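Palto cell: set-up and upkeep notes

Revised Nov 6, 2021. Covers the two-arm packing cell only. Recordings from it are listed under Sundaram.

Start of shift

Clear the table and open both grippers fully before homing. Check the screws on the finger links and wipe the pads with a dry cloth.

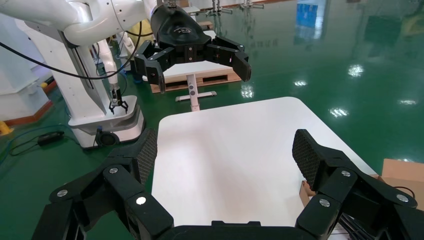

Tonow: on our cell we home one arm at a time, with the other parked. It is slower but we have had no clashes.

Cords

Close at 14 per cent force on bundled cable. Leave the ties on.

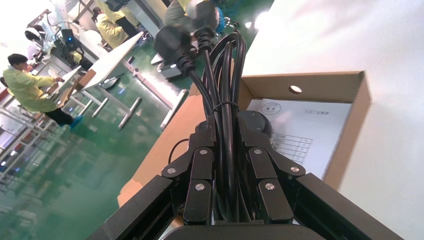

Power cord bundle held at the carton.

Cartons

Set the carton square to the table edge, flaps folded out. Paperwork stays at the bottom. 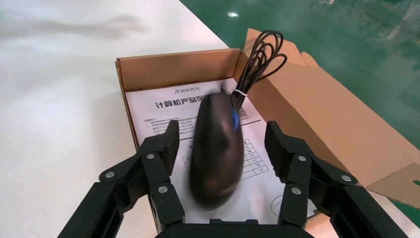 Do the pads need changing after a set number of picks? No fixed number. Change them when the pattern has worn smooth, and log the change.

Pads were last changed in August, at pick 297.

Mouse 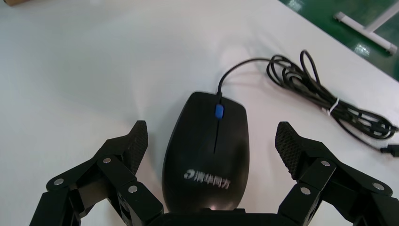
Centring is checked after every pad change. Run the Plundetti routine at 65 per cent speed and stop it before the close. The gap should look even on both sides of the mouse, with the blue wheel pointing away from the palm. Repeat 6 times.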